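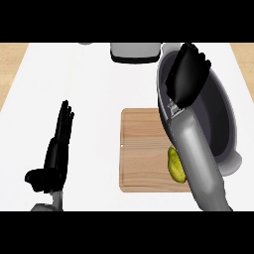 作業台の手元照明を選ぶとき、カタログの全光束だけを比べても結果はほとんど予測できない。支配的なのは器具の取り付け位置、配光、そして天板の反射である。白い天板は反射が高く、均一に明るく見えやすいが、それでも奥の縁に向かってわずかに暗くなる。奥寄りにトースターのような灰色の家電を置く配置では、背の低い手前側の照明だとその向こうに影が落ちる。今回取り上げるPralanceのクランプ式ライトバーは、この奥側の落ち込みを減らすことを主目的とした製品で、台所の調理台と工作用の机の両方で使用した。

製品の構成
本体は細長い発光部、二節のアーム、クランプの三点からなる。電源は付属のACアダプターで、コードはアームの内部を通り、クランプの背面から出る。調光は無段階、色温度は三段階の切り替え式である。公称の全光束は1000ルーメン。同梱品に六角レンチが一本あり、アームの関節の硬さを調整するために使う。説明書は折りたたみの一枚紙で、日本語の記載もあるが、関節の調整手順だけは図しか載っていない。

取り付け
クランプの開口は十分に広く、一般的な厚さの天板であれば問題なく挟める。接触面にはゴムのパッドが貼られており、締め付け後に塗装面に跡は残らなかった。ただし天板の裏に補強の桟が通っている場合、下側の受け皿が桟に当たって正しく座らない。当方の工作机はこれに該当し、桟と受け皿の間に当て木を挟んで対処した。調理台側では加工なしで固定できている。

締め付けのノブは小径で、指の力だけでは最後の締め込みが足りない。レンチをかけられる形状でもないため、ここは改善を望みたい。締め込みが甘いまま発光部を手前に引き出すと、クランプごと前に傾く。

照度の測定
測定は夜間、天井灯を消した状態で行った。照度計はKormontの簡易型を使用している。校正証明のついた機器ではないので、絶対値よりも測定点の間の比を見てほしい。発光部は天板の奥の縁の真上に置き、最大出力で点灯してから10分待って読み取った。

結果は、天板の中央で約300ルクス、奥の縁がこれよりやや高く、手前の縁では200ルクスまで下がった。奥が明るく手前が暗いという傾向は、一般的な天井灯の下で壁際の作業台を使う場合と逆である。したがって天井灯と併用したときに両者が補い合う。実際に天井灯を点けると、手前と奥の差は目視では判別できない程度になった。単体で使うことを前提にするなら、発光部を手前に引き出し、角度を垂直に近づけたほうがよい。

光の左右方向の広がりは良好だった。発光部の幅より外側でも減衰は緩やかで、まな板を端に寄せても支障はない。反面、発光部の両端には光らない部分があり、二台を横に並べて使うと継ぎ目の下に弱い縞が出る。

影とまぶしさ
線状の光源なので、手の影の輪郭は柔らかい。点状の光源を使う従来型のデスクライトと比べると、包丁の刃先や細い部品の位置が影に埋もれることが少ない。奥に背の高いものを置いた場合でも、光が奥の縁の真上から来るため、影は手前側に短く出る。家電類は発光部の真下を避けて置けば影の影響はさらに小さくなるが、熱の出る器具はいずれにしても発光部から離すよう、説明書に指示がある。

まぶしさについては評価が分かれる。立って作業する限り、発光部の縁が遮光板として働き、光源は直接目に入らない。椅子に座ると視線が下がり、拡散板の一部が見える。遮光板は固定式で角度を変えられない。Mereana Tamihanaに座位で試用してもらったところ、出力を半分程度まで絞らないと使いにくいという評価だった。筆者は立って使うことが多く、この点は気にならなかった。

光沢のある白い面では、発光部の像が帯状に映り込む。つや消しの面では起こらない。映り込みが気になる場合は発光部を数度傾けると帯が視線から外れるが、その分だけ照度の分布も動くため、どちらを優先するかは用途次第となる。

調光と色
調光の下限はかなり低く、夜間の常夜灯としても使える明るさまで下がる。下限付近で肉眼に分かるちらつきはなかった。スマートフォンのカメラを通すと薄い縞が出る出力域があり、手元を動画で記録する用途では事前の確認を勧める。

色温度の三段階は、電球色、中間色、昼光色に相当する。演色性の数値は公表されていない。肉の焼き色や塗料の色合わせには中間色が最も扱いやすかった。昼光色は白い天板の上では青みが強く感じられ、長時間の作業には向かない。残念なのは、電源を切ると色温度の設定が電球色に戻ることである。調光の値は保持されるのに色だけが戻る理由は分からない。

アームの保持力
出荷状態の関節はやや緩く、発光部を最も遠くに伸ばすと少しずつ下がってくる。付属のレンチで締め直した後は下がりが止まった。一方で締めすぎると動きが渋くなり、位置を変えるたびに両手が必要になる。適正な範囲は狭い。

比較対象として、以前から使っているVundolhamのアーム式ライトはばねで重量を釣り合わせており、片手で止めたい位置に止まる。動かす頻度が高い用途ではVundolhamのほうが優れる。ただしこちらは円形の小さなシェードで、照らせる範囲が狭い。Tipene Rakenaは時計の分解に使っており、範囲の狭さは欠点にならないと述べている。調理台のように横に長い面を一様に照らす目的であれば、Pralanceを選ぶ理由がある。

清掃
台所では油の付着が避けられない。発光部の下面は平らな樹脂の拡散板で、薄めた中性洗剤を含ませた布で拭ける。アームとの接合部には溝があり、ここに汚れがたまる。綿棒が必要になる。操作はタッチ式で、濡れた指では反応しないことが多く、布で拭いている最中に誤って点灯することもある。清掃時は先にアダプターを抜くのが確実である。なお本体は防滴仕様ではない。流しの直上への設置は説明書で禁じられている。

評価
奥行きのある作業台で、天井灯を補う目的なら推奨できる。照度の分布は設計の意図どおりに得られており、影の質もよい。座って使う机の主照明としては、固定式の遮光板と色温度の保持の件があるため推奨しない。

購入前に確認すべき点は、天板の裏の桟の有無、天板の奥側とコンセントの距離、作業時の目の高さである。アダプターのコードは短めで、当方の調理台では延長コードを併用している。Ruawaiから出ている同種のライトバーは遮光板が可動式と聞くが、手元にないため比較していない。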